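**How a robot learns by copying**

Harish Dhillon studies robot learning in Peturville. His project is called Yook. It tests whether a robot can learn a job from recorded examples – a method called imitation learning.
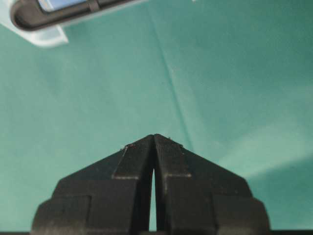 Each example is a list of pictures and arm positions. A computer program reads the list and learns which move usually goes with which picture.

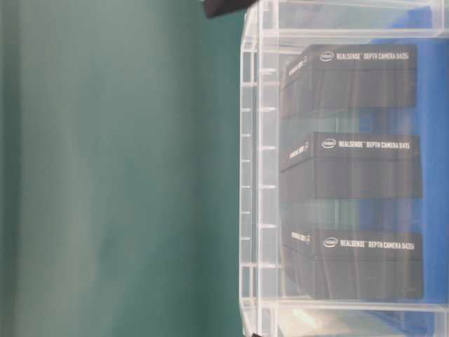 Yook used 3,718 examples. The team then ran 119 tests, and the robot finished the job in 66 of them. 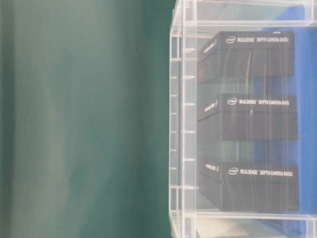 A second program got only 30 examples. It finished fewer tests – so the next question is how many examples are enough.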